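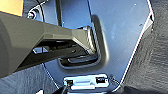 Home Manuals Parts Dealers Contact

Zovon Owner's Manual
Section 5: Recessed Latches and Painted Panels

5.1 Before you start

This section covers the recessed pull latch used on the Zovon's metal panels, along with the paint and the seal that live next to it. It applies to all bodies built at Flirnside. Bodies finished at the Pusau shop have the same latch with the spring fitted the other way up, and their owners should read the note at the end of 5.4 before taking anything apart. Reading it afterward is also possible, and popular.

You will need:

- a soft cloth, and a second soft cloth for when the first one has been dropped
- a bucket of lukewarm water with a little dish soap
- a small soft brush (an old toothbrush is fine)
- dry silicone spray
- a flashlight
- a 10 mm socket, for 5.4 only

You will not need a hammer. We mention it early.

CAUTION: Park on level ground and set the brake before working on any latch. A panel that is unlatched on a slope will open by itself, in the direction of your shins.

5.2 Opening and closing

The lever sits inside the pocket, toward the back. It works by pulling. People who push it are not damaging anything, but they will be there a while.

1. Unlock the panel. The lever moves freely when the panel is locked, which has led a number of owners to report a broken latch.
2. Put your fingers into the pocket and find the lever.
3. Rest your other hand flat on the panel, near the edge you expect to move.
4. Pull the lever steadily until you feel it release. Do not snatch at it.
5. Keep hold of the lever while the panel clears the seal, then let go.
6. Swing the panel until the stay catches. Check that it has caught by looking at it. Hoping is a separate method and is not covered here.

To close:

1. Release the stay.
2. Bring the panel in until it touches the seal.
3. Press with an open palm next to the pocket. You should hear two clicks.
4. If you hear one click, the panel is on the safety catch. It looks closed. It will rattle from the end of your driveway until you stop and do step 3 again.

NOTE: With a new seal the second click takes more effort. This eases over the first few weeks. Leaning on the panel with a hip is acceptable. Running at it is not.

CAUTION: Take off rings before using the latch with cold hands or in a hurry. The pocket has rounded corners, but the lever does not, and it was there first.

5.3 Cleaning the pocket

The pocket collects road dust, grass seed, and whatever was on your hands at the time. Clean it every spring and every fall, and again after any trip on unpaved roads. Owners near the coast should do it monthly from May on.

1. Open the panel and leave it on the stay.
2. Shine the flashlight into the pocket and decide how bad it is.
3. Brush out the loose dirt, working from the back toward you. Brushing toward the back moves the dirt into the mechanism and makes the pocket look very nice.
4. Wet the cloth, wring it out well, and wipe the walls of the pocket.
5. Wrap a corner of the cloth over one finger and clean behind the lever. Work the lever a few times as you go.
6. Dry everything. Leave the panel open for 10 minutes.
7. Hold the silicone spray close to the lever pivot and give it one short burst.
8. Work the lever again, then wipe off what ran out.

CAUTION: Do not use a pressure washer on the pocket. There is a drain at the bottom, and it was sized for rain.

CAUTION: Do not use grease. Grease works beautifully for about a week, after which you will own a small quantity of black grinding paste.

NOTE: If the lever is stiff after cleaning, repeat steps 5 to 8 once. If it is still stiff, go to 5.4. Repeating the steps a third time improves your mood only if you enjoy them.

5.4 Adjusting the pull

From the factory the latch is set so that the lever releases the catch at a little past half its travel. Springs settle. We suggest checking the adjustment after the first 1,000 openings, and since we know perfectly well that you will not be keeping score, do it at the second annual service.

Signs that adjustment is due:

- the lever comes all the way out before anything happens
- the panel opens at the lightest touch, or in crosswinds
- you have developed a technique, and visitors have to be taught it

Procedure:

1. Open the panel and support it. The stay alone is not enough for this job.
2. Remove the inner cover by pulling the clips one at a time, starting at the top. Put the clips in a cup. Put the cup somewhere you will not kick it.
3. Find the rod that runs from the back of the lever to the catch. It has a threaded end with a locknut.
4. Loosen the locknut with the 10 mm socket. Half a turn is plenty.
5. Turn the rod clockwise to make the release earlier, counterclockwise to make it later. Make one full turn at a time.
6. Tighten the locknut by hand and try the lever with the panel open. Push the catch closed with a screwdriver handle, then pull the lever. It should snap back cleanly.
7. Repeat until you are satisfied, then make no further improvements.
8. Tighten the locknut properly and refit the cover.

CAUTION: Never close the panel with the rod disconnected. The catch will hold exactly as designed, and the lever will have no opinion on the matter. Releasing it from the outside means drilling, and the drilling is not covered by the warranty.

NOTE (Pusau bodies): The rod turns the opposite way. Clockwise makes the release later. Dénes Szilágyi, who runs the Pusau shop, considers his arrangement the correct one and has asked us to say so. We have now said so.

5.5 The seal

The rubber seal keeps out water, dust, and a fair amount of noise, and asks for very little in return.

1. Wipe the seal along its full length with a damp cloth.
2. Let it dry.
3. Apply a thin coat of silicone to the cloth, never straight onto the rubber, and wipe again.
4. Press along the seal with your thumb. Any part that has lifted should go back into its channel with firm pressure. Start in a corner.
5. Close a strip of paper in the panel and pull on it. You should feel drag. Move the paper a hand's width and do it again, all the way around.

If the paper slides out freely in one place, the seal is flattened there. Replacement seal is sold by length as part 121. Measure twice and then order more than that, as the seal is easier to trim than to stretch, whatever your brother-in-law did with his.

CAUTION: No glue. The seal is held by its channel. Glued seals have to be scraped out, and Brigitta Aigner in our service department bills for scraping by the hour.

5.6 Paint around the latch

The edge of the pocket gets more wear than any other paint on the body, mostly from fingernails, keys, and dogs who have seen what is inside. Light scratches in the clear coat can be polished out. Anything you can catch with a nail needs touch-up.

1. Wash the area and dry it completely.
2. Clean the spot with a little rubbing alcohol.
3. Shake the Fodor touch-up pen for as long as it says on the barrel. It feels excessive. Keep going.
4. Put one small drop on the chip and let it level.
5. Wait an hour, then add a second drop if the first has sunk.
6. Leave it alone overnight.

NOTE: The paint code is on the sticker inside the front door opening. Bodies with code 577 have a metallic finish, and touch-up will match from most angles. Please do not choose the other angle and write to us about it.

NOTE: If you find rust bubbling under the paint at the pocket edge, do not cover it with touch-up. Book the panel in. Paint over rust gives you rust of the right color.

5.7 Winter

A frozen latch should be persuaded. Breathe into the pocket if you have the patience, or hold a warm, damp cloth against the lever and dry the pocket afterward. Boiling water opens the latch very quickly, then refreezes in the drain and may craze the paint. Lock de-icer is fine on the lock and nowhere else.

If the lever moves but the panel stays put, the seal has frozen to the frame. Press hard along the edge with the palm of your hand to break the ice, then try the lever again. Do not pull harder on the lever. Replacement levers are in the parts list, Section 9, and in January they are usually on back order.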